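Posts tagged: Personal Finance, Saving & Investing
Last updated: Wednesday, 8:40 pm

Okay, I promised a few of you I'd write up what happened with my savings bonds and the old brokerage account, so get comfortable, there's going to be a bunch of these. I've got tea and the house is quiet.

Background first. When I was a kid my godmother, Sigrun Öberg, opened an account for me at a little local firm called Aerts. She put money into a dividend fund every birthday until I left for college. I knew about it the way you know about a great-aunt in another state. It existed, I wished it well, I never called.

Then in March I was doing my taxes and found a form with $136 of dividends on it. My first thought was that it was a mistake. My second thought was that I had probably been getting one of these every year and filing it somewhere between the dishwasher manual and the vet records – which I had, for more years than I'm going to admit on here.

So I called. Aerts got folded into a bigger outfit named Valolis a while back, and the person who picked up, Nhàn Tiêu, was so patient with me. I didn't have the account number, I had the wrong zip code on file, and my last name had changed. She walked me through all of it and never once sighed. If you work on a phone line like that, please know that people remember you.

What I learned, and what I really want to pass along: the account had been set up to pay dividends out in cash, and the cash just sat there. It wasn't being reinvested. It was in what they call a sweep account, earning close to nothing, for all those years.

If you have anything old like this, go look for the dividend setting. It's usually two choices, pay to cash or reinvest. Neither one is wrong! If you're retired and living on the income, cash may be exactly what you want. But you should be the one who picked it, and in my case the person who picked it was filling out a paper form while I was in second grade.

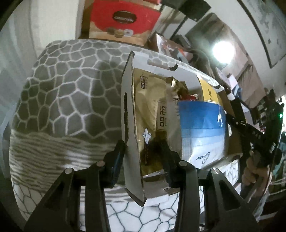
Open white box, and that tablecloth, which I will never get tired of.

Next thing, fees. The old firm charged by the trade, and I never traded, so it cost me nothing. The new firm has a yearly account fee that gets waived if you take your statements electronically. I was still on paper. I switched while I was on the phone and she took off the most recent one, which was very kind and which I would not have thought to ask about. So ask about it.

Then came the part I'd been putting off, which was deciding what to do with the cash. My brother-in-law Emanuel Gavrilă follows the market closely and he had a lot of ideas. He's a dear man and I love him. I also noticed that every one of his ideas had to be acted on by Friday.

I took a slower road. I kept 1,000 dollars in plain savings, because our furnace makes a noise. The rest I split into 3 equal pieces and I'm putting one piece a month into a broad index fund. I know, I know, some of you are typing right now that going in all at once comes out ahead more often than it doesn't. I've read that too. I also know myself, and if I'd put it all in on a Monday and it dropped on the Tuesday I would've been sick over it until summer.

Somebody asked about the savings bonds. Those were paper ones, and a few had stopped earning interest altogether because they'd hit final maturity. They don't send you a letter! They just quit. If you've got paper bonds in a drawer, check the issue date on each one. You'll owe federal tax on the interest when you cash them, so set a little aside for that. I put 400 in a separate savings account and labeled it "not yours."

One more piece of homework that took me ten minutes: beneficiaries. Mine was still my mom, from when I was a minor. It's my husband now, with our daughter second. My friend Diễm Huỳnh went and checked hers after I told her and it was completely blank, so she fixed it that same evening.

I should say I'm not an advisor or anything close, I'm a person with a phone and a folder. Your taxes are different from mine and you may want to run it past somebody who does this for a living.

Oh, and I did finally call Sigrun to thank her. We talked for an hour and a half, mostly about her knees and a trip to Rurencombe she's been planning. She asked what the fund was worth now and I told her, and she said she should have bought more of it for herself.

I'll answer questions tomorrow after work. Colm, I saw yours about the transfer form, I still have a blank one and I'll bring it Sunday.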